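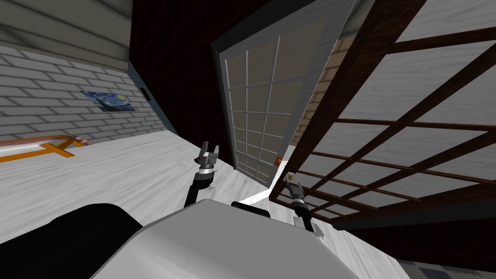 Image: Nurngate / Womar

Maximiliano Fuentealba was already pouring coffee when I came in, and he had a good deal to say about bread before I'd even found my pen. He has baked in Grarville most of his working life, first at Farías, the old place down by the bus depot, and now in his own kitchen, where the rye gets more of his attention than he says it deserves.

"People think you need some fancy starter that came over on a boat," he told me, laughing. "Mine is flour and water. I began it one November when the heat was out in the apartment and it sulked for weeks, the poor thing."

I asked what he would tell somebody baking a first loaf at home, and he took his time over it (he takes his time over most things, and it's a pleasure to sit there while he does). Weigh everything, he said at last. His everyday loaf is 355 grams of water, and he has written that number on the inside of a cupboard door so his kids will have it someday.
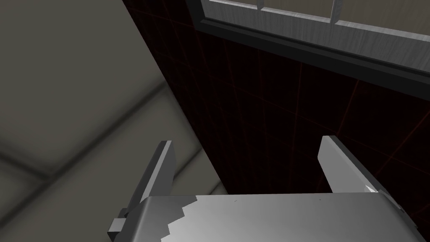 On patience, and when to ignore the clock

"My kitchen in summer and my kitchen in winter are two different countries," he said. He lets the dough rest 40 minutes before the first fold, then goes by feel, poking it gently with a floury finger and waiting to see how it springs back. Six hours is nothing to him. He once left a batch overnight by mistake and liked it so much that he kept doing it! 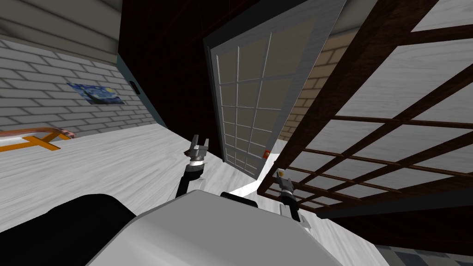 Fuentealba's sister Inés remembers that first overnight batch a little differently, and says it was flat as a plate and they ate it with soup. He waved that away and cut me another slice.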